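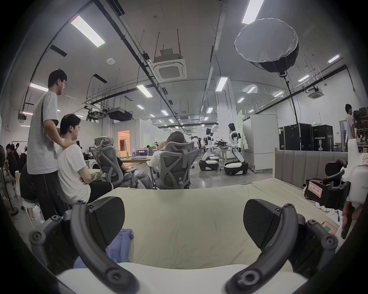
By Ayantu Mamo
Saturday, February 24, 2018

Why do we fold our clothes? A cloth that is left crumpled on a bed, like the light blue one, makes many small folds in itself. These are called wrinkles. If it stays so for a long time, the wrinkles become harder to remove.

A T-shirt is easier when it lies flat on a table first. Smooth it with your hands from the middle to the sides. Then fold in the sleeves, and bring the bottom up to the neck. 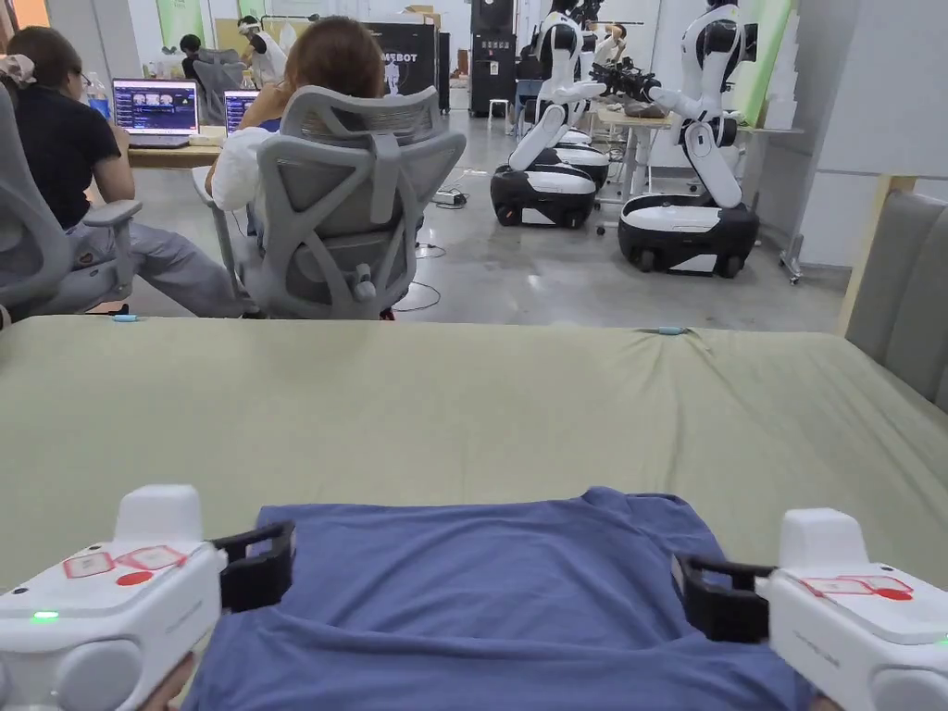
Why does warm water help with wrinkles?
Warmth and water let the threads in cotton move a little, so they can lie straight again.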